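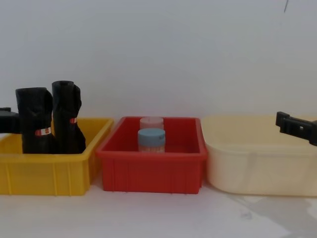 Unit 2: Sorting into open crates

Household Storage and Order, Cudlow Adult Learning
Handout prepared by Catalina Urrutia

What this unit covers

Last session dealt with shelves and hooks. This one deals with open crates kept on the floor, for entrances, utility rooms and garages. You will need your list of items from Unit 1. Bring it to the practical.

One kind of thing to a crate

Give each crate a single kind of contents and keep to it. Boots go in one crate, jars in another. Mixed crates fill up quickly and have to be emptied to find anything.

Colour is the simplest label. With a yellow crate for boots and a red one for jars, people in the house learn the system in a day or two. Write the colours down on your plan before you start moving things, and don't change them halfway through.

Boots

Stand boots upright with the soles flat on the bottom of the crate. The shafts can rise above the rim. Soft rubber folds over at the top if it is left to itself, and creases will set over a winter. For long storage, put rolled newspaper inside each shaft. Knock off mud and let boots dry before they go in. Keep pairs together.

Jars

Jars with screw lids go in upright, lids on. A shallow crate suits them, as you can reach in without knocking the others. A translucent jar shows its level through the side, so put these where the light falls on them. Different lid colours help if two jars hold similar things. A 500 ml jar is a good size for pegs, screws or plant ties. Check lids before lifting.

Placing the crates

Set the crates in a row against a wall, long rims level if they are the same height. Leave enough of a gap to get your fingers under the rims. Tall contents go at one end. Sweep the floor first and wipe the crate bottoms.

Weight

For this course the limit is 16 kg a crate. Lift with both hands under the rim and never by one side. If a crate bows when lifted, take something out.

Practical task

Work in pairs. Sort the items on your table into crates, one kind to each, then swap with another pair and put their items back. Note which items were hard to place and why. Allow until the tea break.

For next time

Read the Gallardo notes on stacking, pages 2 to 16. Sketch your own entrance or utility room and mark where a row of crates could stand.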